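Teaching a two-handed task from head camera recordings
Student project report, section 3 to 5

3. Recording the demonstrations

In the first part of the project we tried to program the refill task by hand. The arm positions were written as fixed points, and the program worked only when both bottles stood exactly where we had marked them. After this we decided to use demonstrations by a person. My project partner Fabian Oberholzer prepared the recording software, which we call Ronik, and I wrote the instructions for the task.

We chose refilling a small bottle because it needs two hands at the same time. One hand must keep the bottle steady while the other hand works with the cap or with the second bottle. The person wears the camera on the head, so the hands stay near the middle of the view – this is close to what the robot will see later. 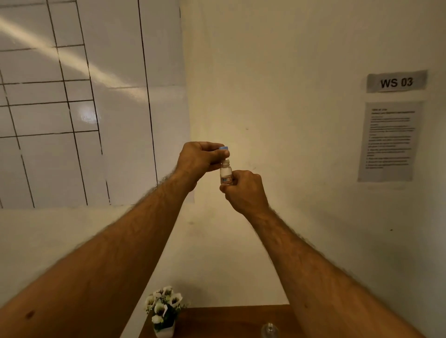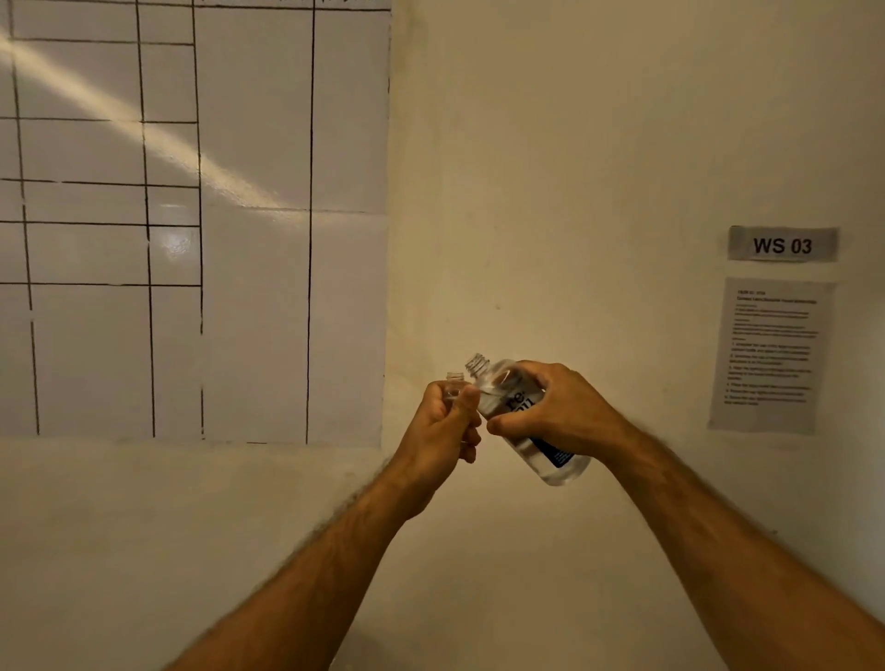 Refill task at station WS 03: holding the cap over the small bottle (first picture) and bringing the larger bottle to its open neck (second picture).

Each recording was limited to 30 seconds. We made the recordings in January, mostly in the evening when the room was quiet. From every recording we saved one picture in each half second and gave it a label for the step: open, pour, close or put down. In the end we had nearly 2000 labeled pictures.

4. Problems

The biggest difficulty was the transparent plastic. Our first detector, Estton, found the hands very well but often lost the neck of the bottle against the light wall. We tried a stronger contrast setting, and it helped only a little. Reflections were also a problem, and we had to remove 7 recordings from the training set.

The second difficulty was the labels. Fabian and I did not agree about when the step "pour" begins. He started it when the larger bottle was lifted, and I started it when the bottle was tilted. We took the second rule and corrected all the older labels, which cost us 2 evenings.

5. Next steps

The step labels are now stable enough for training. Before we move to the real arm, we want to record the same task with other bottles and with a left-handed person. The hand positions must also be converted to the size of the gripper, and this part is not finished yet.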